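Je cherche des gens qui aiment chanter (même mal, j'insiste) pour un projet qui me trotte dans la tête depuis l'hiver. Je m'appelle Lesego Moodley, je dirige la petite chorale Una, et en mai on monte une soirée de chansons de travail : des chants de lavandières, de marins, de vendangeurs, plus deux ou trois airs que ma grand-mère Ndlovu chantait en écossant les pois et que je n'ai jamais trouvés dans aucun recueil. On est 14 pour l'instant et il nous faudrait du monde, surtout des voix graves, parce que côté ténors et basses c'est un peu le désert !

Les répétitions ont lieu à la salle Skarnach, de 18 h à 20 h, une fois par semaine. On commence par s'échauffer, on travaille deux chants, on fait une pause thé (apportez votre tasse, celles de la salle ont toutes disparu) et on reprend. Pour poser vos affaires en arrivant, il y a des cintres dans le renfoncement. 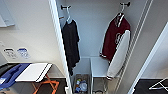 Pas besoin de lire la musique. La moitié du groupe apprend à l'oreille, et j'envoie chaque voix enregistrée séparément, chantée par moi au piano de mon salon, avec le voisin qui tond en fond sonore sur au moins deux pistes. Si vous lisez, tant mieux, vous aiderez les autres. Côté langues, on chante surtout en français, un peu en breton, et un chant en zoulou que je vous apprendrai syllabe par syllabe - il est court et il fait un bien fou.

Ce que je demande en échange : venir régulièrement, prévenir quand on ne vient pas, et être là le soir du concert. J'ai déjà vécu une générale avec une seule alto, je ne recommence pas. La participation est de 30 euros pour toute la saison, partitions comprises, et si c'est compliqué pour vous en ce moment, dites-le-moi simplement et on s'arrange.

Je cherche aussi quelqu'un à l'accordéon ou à la guitare pour accompagner quatre morceaux. Là, il faut être à l'aise pour transposer, je change souvent de tonalité au dernier moment (pardon d'avance). Le concert se fera dans la cour Drarkov s'il fait beau, et dans la salle s'il pleut.

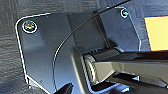
Faut-il passer une audition ?

Aucune audition, vous venez à une répétition d'essai, vous chantez avec nous et on discute ensuite cinq minutes pour trouver votre pupitre. Si ça ne vous plaît pas, vous repartez sans rien devoir.

Pour vous inscrire, laissez-moi un mot à l'accueil de la salle avec votre prénom, un numéro de téléphone et votre voix si vous la connaissez. Je rappelle tout le monde, plutôt le soir.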